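13. Wiring and Calibrating the Jernadex Bench Scale

This section assumes that the frame has been put together as shown in section 12 and that the controller has been flashed with the Seline firmware. If the display lights up and shows the word SELINE when you plug in the USB cable, you are ready to go on. If it stays dark, go back and finish the firmware section first.

You will need:

The assembled base with the load cell bolted in
The Rezaei amplifier board (small green board, ten pins)
The controller board
Four jumper wires from the bag marked C
A soldering iron and thin rosin-core solder
A small Phillips screwdriver
The 520 g test weight
Two cable ties

CAUTION: Unplug the USB cable before you solder or move any wire. The amplifier board can be damaged if the supply and ground wires touch while the power is on.

CAUTION: Do not pick up the base by the load cell, and do not press down on the free end with your thumb to see whether it works. The cell can be bent past its limit by hand, and a bent cell can't be calibrated.

13.1 Load cell to amplifier

1. Lay the base upside down on a towel with the free end of the load cell facing you.

2. Find the four thin wires coming out of the cell. They are red, black, white and green. Trim them only if they were damaged in shipping, and leave as much length as you can.

3. Strip a short piece from the end of each wire. The strands are very fine. Twist them and put a little solder on each one before going further.

4. Solder the wires to the amplifier as follows:

Red to E+
Black to E–
White to A–
Green to A+

5. Leave the pads marked B+ and B– empty. They are for a second cell, which this kit doesn't use.

6. Check for stray strands between pads. Remove any you find with the tip of the iron.

Note: Some early kits came with a load cell that has a blue wire in place of the white one. Treat blue as white.

Note: If you swap white and green by mistake, nothing will be harmed, but the reading will go down when you add weight. You can reverse the wires, or you can set DIRECTION to REV in the Setup menu.

13.2 Amplifier to controller

7. Run the four jumper wires between the boards:

VCC on the amplifier to 3V on the controller
GND to GND
DT to pin 4
SCK to pin 5

Do not connect VCC to the 5V pin. The amplifier will run, but the signal coming back is too high for the controller's input pins.

8. Push the amplifier board onto its two plastic posts. It should click. If the posts are tight, rock the board gently and push near the holes. Don't push on the chip.

9. Tie the load cell wires to the fixed end of the cell with one cable tie. Leave a small loop of slack between the tie and the board. Wires that pull on the free end of the cell are the most common cause of a reading that won't return to zero.

10. Use the second tie to hold the jumper wires against the side of the frame, away from the moving plate. Cut both ties short.

11. Turn the base right side up and fit the top plate with its two screws. Tighten them until they are snug and then stop. The plate must not touch the frame anywhere. Slide a sheet of paper all the way around the gap. If it catches, loosen the screws, shift the plate and try again.

12. Check that all four rubber feet are on the table. Turn the adjustable foot at the rear left until the scale doesn't rock.

13.3 First power-up

13. Plug in the USB cable. The display shows SELINE, then WARM UP, then a number. The number will be large and have no unit after it. It is the raw count from the amplifier, and at this stage its value doesn't matter.

14. Watch the number for a minute with nothing on the plate. The last two digits will flicker. If the number runs steadily in one direction, the cell is still settling. Leave the scale on for half an hour before you calibrate.

If the number stays at exactly 0, DT and SCK are probably swapped. If the display shows NO CELL, check the red and black wires at the amplifier.

13.4 Choosing a place for the scale

The scale is more sensitive to its surroundings than most people expect. A fan blowing across the plate will show up in the reading, and so will someone walking past on a bouncy floor. Put it on the heaviest table you have and keep it out of direct sun. A heat gun or a running 3D printer on the same table will cause trouble, the first from warm air and the second from vibration. If you can't move the printer, weigh between prints.
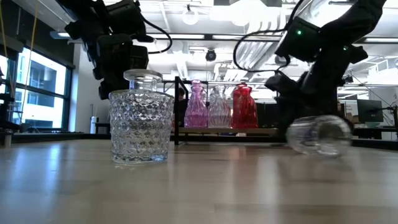
Calibration works best when the load stands still and sits in the same spot each time. The test weight has a flat bottom and should be placed in the center of the plate, where the ring is printed. For the repeat check in 13.6 you will also need one ordinary object from around the house, and an empty bottle is a good choice. Stand it upright on its base, the way the clear bottle with the raised diamond pattern is standing on the left. Avoid anything lying on its side like the glass vessel at the right, since a round body can roll on the plate and the reading will move with it. Wipe the bottom of the bottle before you use it. It doesn't need to be a known weight, but it does need to be well under the limit printed on the underside of the scale.

13.5 Calibration

Read all of these steps once before you start. The Seline firmware waits only a short time at each prompt and will drop back to the main display if it sees no button press.

1. Clear the plate. Press and hold the left button until SETUP appears.

2. Press the right button to move down the list to CAL, then press left to select it.

3. The display shows CLEAR PLATE. Keep your hands off the table and press left. The firmware takes a set of readings and averages them. Wait for ZERO OK.

4. The display shows ADD WT. Place the test weight on the printed ring. Let go of it fully and wait for the flicker to settle.

5. Use the right button to set the number on the display to 520. Hold the button to move faster. If you are using a weight of your own, enter its value in grams here.

6. Press left. The display shows CAL OK, followed by the calibration factor.

7. Write the factor down on the label inside the back cover. On a kit with the standard cell it will be close to 434. A factor far above or below this usually means that the wrong weight was entered or that the plate is rubbing on the frame.

8. Remove the weight. The display should return to 0 g.

9. Press and hold left to save and leave the menu. If you unplug the scale before saving, the old factor will be kept.

Note: The calibration factor is stored on the controller, not on the amplifier. If you change either board, or the cell, calibrate again.

13.6 Repeat check

1. With the plate clear and the display at 0 g, stand the bottle in the center of the ring. Wait for the reading to settle and write it down.

2. Take the bottle off. Wait for 0 g.

3. Put it back in the same place and write down the second reading. Do this until you have five readings.

4. Compare them. They should all be within 1 g of each other.

5. Now place the bottle near each corner of the plate in turn. Corner readings can differ from the center by up to 2 g – this is normal for a scale with a single cell.

If the center readings are spread out more than they should be, check these in order:

The plate screws, which may be loose
The slack loop from step 9 of section 13.2
The adjustable foot
The solder joints on A+ and A–

Reheat any joint that looks dull or lumpy. Calibrate again after any change, even a small one.

13.7 Zero drift

A slow drift of a gram or two over an afternoon is expected, mostly from changes in room temperature. Press the right button once to set the display back to zero before each weighing. This doesn't change the calibration factor.

The firmware can also do this for you. In the Setup menu, set AUTO ZERO to ON. The scale will then treat any very small reading as zero if it holds still for several seconds. Leave AUTO ZERO off if you are pouring something slowly, such as resin or small screws from a bag, or the first part of what you add may be lost from the total.

13.8 Using the scale to count parts

Once the scale is calibrated you can use it to count resistors, nuts and other small parts of the same kind.

1. Put an empty cup on the plate and press right to zero it.

2. Choose COUNT from the Setup menu.

3. Drop in ten parts and press left when the display asks for SAMPLE. For very light parts, use the SAMPLE 50 setting.

4. Add the rest. The display shows the number of parts.

The count is only as good as the sample. Parts with leads that have been trimmed to different lengths will give a poor count, and so will a mix of screws from two suppliers. Surface-mount parts are too light for this scale at any sample size.

13.9 Storage

Unplug the scale and take any load off the plate when you are finished. Don't stack anything on top of it. A cell left under load for weeks will slowly take a set, and the zero will shift. If the scale is going on a shelf, slide the foam spacer from the Grostel box between the plate and the frame, and remember to take it out before the next use.

Section 13 revised Wednesday, March 18, 2020. Step 7 of 13.2 corrected (VCC goes to 3V).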